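Ticket 662 - memory module task, recording stops early and episodes get tagged "incomplete"
Project: Destumo
Opened by: Prasert Sriwong
Status: waiting on Plullano support

Hi all, me again! I'm collecting demos for the memory module task (the arm works between the gray fixture plate and the desktop tower) and I keep losing good episodes. The arm does its part, I let go of the controls, and the Varneo recorder has already closed the file a second or two before I'm done. Then the checker marks the whole thing incomplete and it never makes it into the training set.

My target for this batch is 100 clean episodes. Out of the ones I recorded this morning, 13 got tagged incomplete, and when I played them back I'd have kept every single one of them.

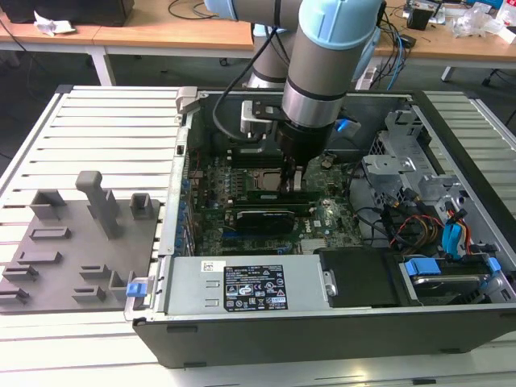 Same tower and same layout every time, by the way. I only shift the starting pose a little between episodes so the model doesn't memorize one path. I haven't touched the camera settings since November and the operator account is the same one I always use.

What I tried so far

1. Restarted the recorder. No change, the second episode after the restart was cut short too.

2. Freed up disk space, just in case. There was plenty already but I cleared out the old Hosoda test runs anyway (they're backed up, don't panic).

3. Moved more slowly on purpose. This made it worse! The slower I go, the more likely the file closes early, so that got me thinking about a timer somewhere.

4. Went through the wrist camera footage for the bad episodes. The video is fine right up to the last saved image, with no dropped images and no gaps in the timestamps.

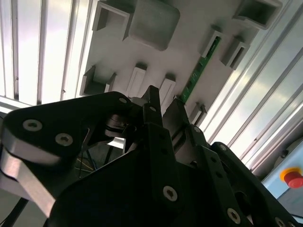
The joint data lines up with it too, so I don't think the cameras are to blame. The cutoff always comes while the gripper is holding still. I tend to pause before I grip and again before I push down, and I'd really like to keep those pauses. When I rush the push I end up with crooked seats, and I don't want the model learning that from me.

5. Looked in the recorder config and found a line called idle_stop, set to 14. I'm guessing that's seconds? I don't remember it being there before the last update. I set it to 0, hoping that means off, and ran a few more episodes with long pauses on purpose. All of them saved in full.
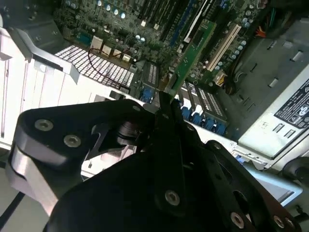 Questions for support

- Does 0 really switch idle_stop off, or does it just fall back to some other default?
- Can the incomplete tag be removed by hand on the episodes where only the last bit is missing, or should I record those again?
- Will the next update put the old value back? If so I'd like a note in the changelog - I lost most of a morning to this one.

I'll keep collecting with it set to 0 for now and add to this ticket if any more get cut short.

Prasert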